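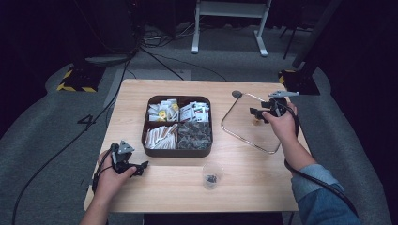 Home Catalog Authors Reading Groups Help Contact

Cullemari Reader's Guide Builder – User Manual
Section 3: Setting up a guide for a novel

Use this section to make a new reader's guide for a work of fiction and get it ready to print or share. You will need an account with editor rights and a copy of the book in the same edition your group will read. Story collections are handled in Section 5.

3.1 Creating the guide

1. Sign in and open My Guides.
2. Select New Guide, then Novel.
3. Type the title and the author's name as they appear on the title page. Don't copy them from the cover, where subtitles are often dropped.
4. For a translated book, tick Translation and fill in the translator's name. This line prints under the author.
5. Choose the edition from the list. If it isn't there, select Add Edition and enter the publisher, year and number of pages.
6. Select Save Draft.

Note: The edition sets the page references for the whole guide. You can change it later, but every reference will be marked in orange until you have checked it.

3.2 Writing the summary

The summary appears at the top of the guide and in the public catalog. It can hold up to 700 characters, including spaces.

1. Open the Summary tab.
2. Write in the present tense. Name the main character in the first sentence, along with the place where the story begins.
3. Stop before the turning point of the book. Most summaries in the catalog go no further than the first third.
4. Select Check Length. Text past the limit is shown in gray and will not print.

The sample guide supplied with your account is for Tiniston, a novel by Ludivine Lemaire. Its summary reads:

"Agathe comes back to the river town of Tiniston to sell her grandmother's ferry. The buyer does not arrive. While she waits she takes passengers across, and begins to hear from them about the winter her mother left."

Caution: The summary is visible to anyone who searches the catalog, including readers who have not started the book. Don't put endings, deaths or the identity of a hidden character in this field. Use Notes for Leaders (3.5).

3.3 Dividing the book into sittings

A sitting is the part of the book your group reads between one meeting and the next.

1. Open the Sittings tab and enter the number of meetings. The default is 3.
2. The program splits the book evenly by page count. Drag the markers so that each sitting ends at a chapter break.
3. Give each sitting a short title. Plain ones such as "Chapters 1 to 9" are fine.
4. Select Lock Sittings.

In the sample guide the first sitting ends on page 46, at the close of the flood chapter. The even split would have put it in the middle of a conversation.

Note: Books without chapters can be divided by page number only. Choose a line space in the text if you can find one, and give its first few words in the sitting title.

3.4 Adding discussion points

1. Open a sitting and select Add Point.
2. Type the point, then add a page reference if it depends on a particular passage.
3. Set the type to Character, Place, Language or Background.
4. Drag the points into the order you want. They print in that order.

A point can't refer to a page in a later sitting. If you enter one, the program will ask you to move the point or change the page.

Background points may need a source. For the sample guide, the entries on river ferries were written by Zübeyde Özkan and carry her name in small type underneath. To do the same, fill in the Contributor box – leave it blank for points you wrote yourself.

3.5 Notes for leaders

Text in this tab is seen only by people you have marked as leaders. It doesn't appear in the catalog or in the readers' copy.

1. Open Notes for Leaders.
2. Select the sitting the note belongs to, or choose Whole Book.
3. Type the note and select Save.

Caution: Printing with the All Pages option includes the leaders' notes. Choose Readers' Copy when printing for the group.

3.6 Publishing

1. Select Preview and read the guide through once on screen.
2. Clear any orange page references.
3. Select Publish. The guide will show as Pending until the catalog has been updated.
4. To withdraw a guide, open it and select Return to Draft. Printed copies are not affected.

Section last revised August 25, 2020.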